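Come teach a robot to arrange flowers (paid, no experience needed)

Hi! I'm Oranuch Yensuk, and I run the manipulation study at Turberg together with Wycliffe Kombo. We're looking for 40 people to help us this summer, and if you've ever put flowers in a vase without smashing the vase, you already have the skills.

The study is about how much teaching a robot really needs. Our last round used 3087 demonstrations of everyday tabletop jobs, and the surprise (well, it surprised me!) was where the learning came from. We trained one version on everything and another on only 3000, leaving out the clumsiest tries, and the one that got to see the clumsy tries did better at recovering from a bad grip. So now we want more people, and more kinds of people, including the ones who fumble. 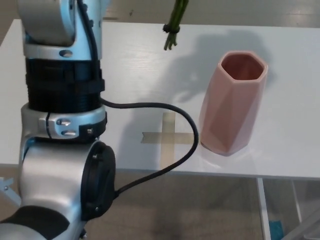 Stems are a great test for this. They bend, they splay out, they never sit the same way twice, and the opening you're aiming for is small. Wycliffe wanted to do pegs and holes, like everybody else does — I won that argument.

A visit goes like this. You come in for 3 hours, with as many breaks as you like. I show you the controls, you practice until you feel okay with them, and then you guide the arms through the task over and over while we record. Bad tries stay in. Please don't apologize for them, we want them!
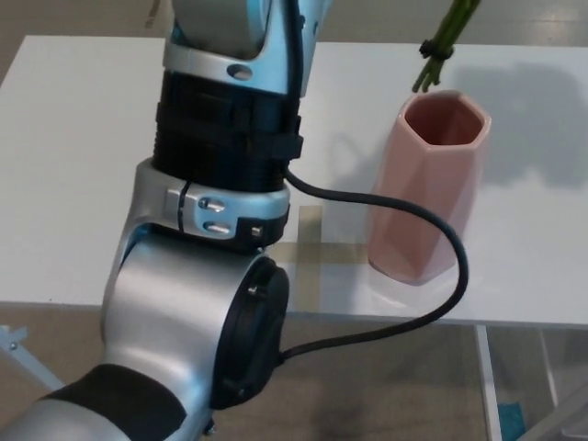
Stems over the pink vase, cut ends down.

You need to be 18 or older and able to sit and use both hands for short stretches. Left-handers, please, please write to us, we had far too few last time. Gamers and florists are welcome, and so is my aunt's bridge club, who have been asking. If you work on robot arms for a living, sorry, this one isn't for you.

You'll get a gift card at the end of your visit, and we cover bus fare or parking. You can stop at any point and still get the card.

To sign up, write to Siriporn Bunnag at the Turberg front desk by Monday, June 30, 2025 and tell her which hand you write with and whether mornings or evenings suit you. Results go out to everyone who took part in September.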